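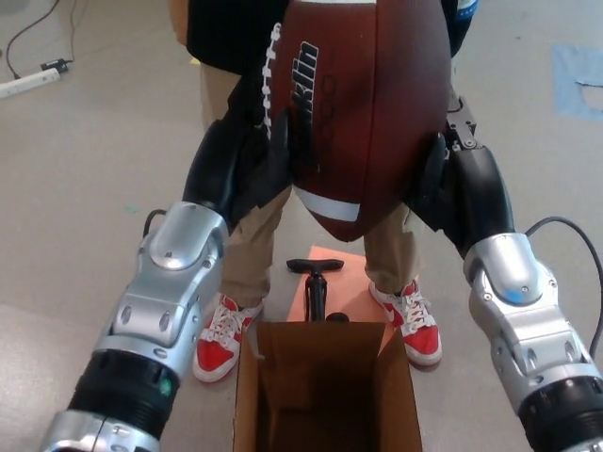
From: Zoi Makris
To: Dendmont Touch list
Subject: Re: [dendmont-touch] balls, again

On the evening before last, Mirnico wrote:
> Has anyone got a proper American football we could use for the throwing
> session in April? The foam one has had a bite out of it since the picnic
> and the kids say it wobbles. Also, do we want the full size or one of
> the smaller ones? I can never tell from the shop websites. And how hard
> are you meant to pump them up? The rugby balls I just do until they
> feel right.

Hi Mirnico, hi all,

Yes! I've got two you can have for the whole month. One is a Franklin, brown with white laces and that nice pebbly surface, and the other is an older thing with no name left on it that I got at the Lozano Road jumble sale (it came in a bag with some shin pads, which are also going if anyone wants them). Both hold their air fine. I pumped the old one up before we went to my sister's and it was still hard when we got back.

On size, I'd go smaller for anyone under twelve. My youngest can carry a full-size one about all day but she can't get her fingers across the laces to throw it, so it comes out like a shot put. The grown-ups can have the big ones and stop complaining.

As for pumping, there's usually a number printed by the valve, so go by that and use the gauge on the club pump, the one in the Zirkent bag. Please, please wet the needle first! I've lost a valve by shoving a dry one in and it was entirely my own fault. If it's a cold morning, check them again when you get to the field as they do go a bit soft.

They don't like being left in a car boot either. Mine live on the shelf above the coats, and if they get muddy I wipe them with a damp cloth and let them dry on newspaper, well away from the radiator. A soft brush gets the muck out from round the laces.

I can drop them at yours or bring them to the field, whichever's easier. I'll be there from 6 to put the cones out. Could somebody else bring the bibs this time? The orange ones are still in my wash and I can't promise anything.

Zoi

PS The foam one can go in the bin as far as I'm concerned, but ask Mirnico's lot first, they're fond of it.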